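## 4. Recording a series to the Bivemar box

Read section 3 first. If the tuner scan isn't finished, none of the below will work and you'll get the gray screen.

Serials are awkward. Daily episodes, moved slots, a finale that runs long, then a reboot under the same title two years later. The box handles most of it if you set the series up by title AND channel.

### 4.1 Add the series

1. Press GUIDE. Wait for the grid to fill, takes a few seconds after a cold start.
2. Find any episode of the show. Doesn't have to be the first one.
3. Press OK once. Once only – twice starts playing the channel.
4. Pick **Record series**, not **Record this**.
5. At **Match by**, choose **Title + channel**. Title alone will grab the original run, the reboot and every repeat on the catch-up channels.
6. At **Episodes**, choose **New only** or **All**.
7. Save. A red dot shows up next to each episode in the grid.

**Note:** No red dot on tomorrow's episode? Guide data is probably stale. Settings > Guide > Refresh, then look again.

### 4.2 Padding

Set this now, before you lose an ending. Default is zero, and drama channels hardly ever start on the minute.

1. Open **Series list**.
2. Highlight the show, press the yellow button.
3. Start early: 2 minutes.
4. End late: 5 minutes for ordinary episodes, 20 for a finale.
5. Save and back out. If you press EXIT instead of Save the change is gone.

**Caution:** Padding counts as recording time. Two shows back to back on different channels will overlap and use both tuners. A third recording gets dropped with no warning, only a line in the log. 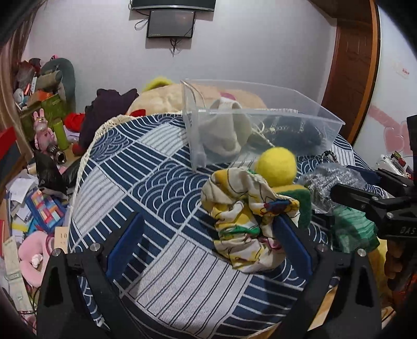 Same goes for live viewing. With both tuners busy you can only watch one of the two channels being recorded, or something already on the disk.

### 4.3 Space

The small model has the 1000 GB disk, the large one 2000 GB. Long-running shows fill either one sooner then you'd think, so put a limit on each series.

1. Series list > highlight the show > **Keep**.
2. Choose a number of episodes. 32 is a decent setting for a daily show.
3. Choose what happens at the limit: **Delete oldest watched** or **Stop recording**.

**Caution:** There's also **Delete oldest**. That one removes episodes you haven't seen. Leave it alone unless you really mean it. Deleted recordings can't be restored.

To protect a single episode, highlight it and press the blue button. A padlock appears. Locked episodes don't count toward the limit.

### 4.4 Subtitles and second audio

- Subtitles get saved with the recording only if **Store subtitles** is on (Settings > Recording). Turning it on later does nothing for old episodes.
- Same for the second audio track, if the channel sends one.
- Text showing as little boxes: update to firmware 81 or later, restart.

### 4.5 When a show changes slot or channel

Slot change – do nothing, the box follows the guide. Channel change:

1. Delete the series rule. Answer **Keep recordings** when asked.
2. Find the show on its new channel.
3. Set it up again from 4.1, including padding, which goes back to zero.

The old and new episodes will sit in two seperate folders. To merge them, mark both folders with the green button and pick **Combine**. Order is by air date.

Moving recordings to a USB drive is in section 5.

*Section revised March 13, 2022 – B. Bunnag*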